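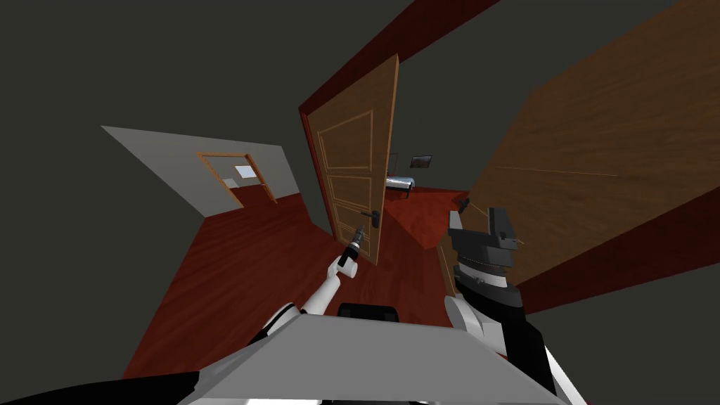

How to run a door demonstration in simulation for an open day

Last updated 17 August 2026

These are the steps we follow when visitors come to see the door work. They were written for the September open day, but they apply to any visit where a guest will sit at the controls and drive the two arms through the simulated house. You need one operator, one host who talks, and a machine with the Vireo simulator already installed. Allow 10 minutes for each group.

If you have never driven the arms yourself, do the practice run in step 2 at least twice before the day. Hosting is harder than it looks when you are also trying to remember which pedal does what.

What you need

The demo computer and its spare power supply
The large monitor, on the rolling stand
Both hand controllers, fully charged
The Dotonix foot pedals
The printed one-page guide for guests
Tape for the floor

Step 1. Load the house

Start Vireo and open the project called Prosser. It loads the house with the hallway, the paneled door and the bedroom beyond it. Wait until the status light in the corner of the window turns green before you touch anything. On the demo computer this takes around 3 minutes the first time and much less after that.

Check the seed number in the project settings. It should read 334. Other seeds change where the robot starts, and a guest who begins facing a wall will spend the whole turn trying to back up. If the number is different, type it in again and press Reload.

Step 2. Do a practice run

Put on the controllers and hold the left pedal to wake the arms. Move both hands forward slowly. The arms on the screen should follow with no visible delay. If one arm lags, turn that controller off and on again.

Now drive toward the door. Keep the arms up and a little apart so that you can see between them. Use small movements of the stick, and stop well short of the door before you reach for it. Most beginners come in too close and then have no room to bend the elbow.

The view tilts when the robot's head tilts, and some guests find this uncomfortable. Glenys Penry sets the head before the first group arrives and then locks it from the View menu. You can leave it free if your group has used simulators before.

Step 3. Set up the room

Put the monitor where people standing at the back can see it. Tape a line on the floor behind the operator's chair and ask guests to stay behind it. The person driving will swing their elbows out without noticing, and the controllers are hard.

Run the pedal cable under the desk and tape it down. Turn off notifications and the screen saver. Last year the screen saver came on in the middle of a run and we lost the connection.

Step 4. Give the short talk

Keep it brief. Say that the house on the screen is a simulation, that the arms copy the movements of the operator's hands, and that the same control software is used with the arms in the lab. Then say what the task is – get to the door, get hold of the handle, move the door – and start.

Do not explain the physics settings unless someone asks. If someone does, Jhosep Flores is happy to answer and will be at the next desk for most of the day.

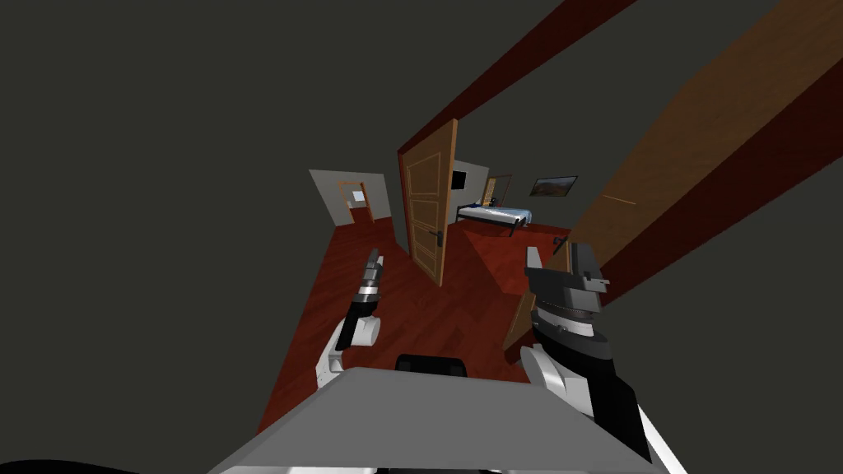
Tell guests to pick one arm for the handle and keep the other one clear. New drivers tend to bring both grippers in together, and then they bump into each other at the door. Ask the guest to say out loud which hand they are going to use. It slows them down a little and it lets the rest of the group follow along.

Step 5. Hand over the controls

Help the guest with the wrist straps first. Then have them rest both hands on their knees and press the left pedal. The arms will wake up wherever the hands are, so a guest who presses the pedal while scratching their nose will see the arms jump.

Let them wave the arms for a few seconds. When they are comfortable, have them drive up the hallway and try the handle. A lever handle is easier than a round one: the gripper can press down on it from above without closing all the way. Once it is down, the guest should move the whole robot and leave the arm still. Pulling with the arm alone runs out of reach quickly.

If the run goes wrong, press R. Everything goes back to the start, including the door. Do this early. A guest who has been stuck against the door frame for two minutes is not enjoying it, and neither is the group.

Step 6. Save the run

Guests often ask for a copy of their attempt. Press S before you reset, and the run is written to the Grutow folder with the next free number. Runs saved during the rehearsal began at 955, so anything lower is old and can be deleted. Nandi Ngubane collects the files in the evening and sends out the links.

Common problems

The arms do not wake up. The pedal cable has come loose at the back of the computer. Push it in and press the pedal twice.

The gripper passes through the handle. The contact setting has been switched to Fast. Change it to Normal and reload.

The picture stutters. Close the recording window on the second screen. If it still stutters, restart Vireo between groups.

A guest cannot reach the handle. Raise the chair, then recenter the controllers with the guest's arms straight out in front.

At the end of the day, put both controllers on the charger and leave the pedals plugged in. The sign-up sheet goes to Mererid Edwards.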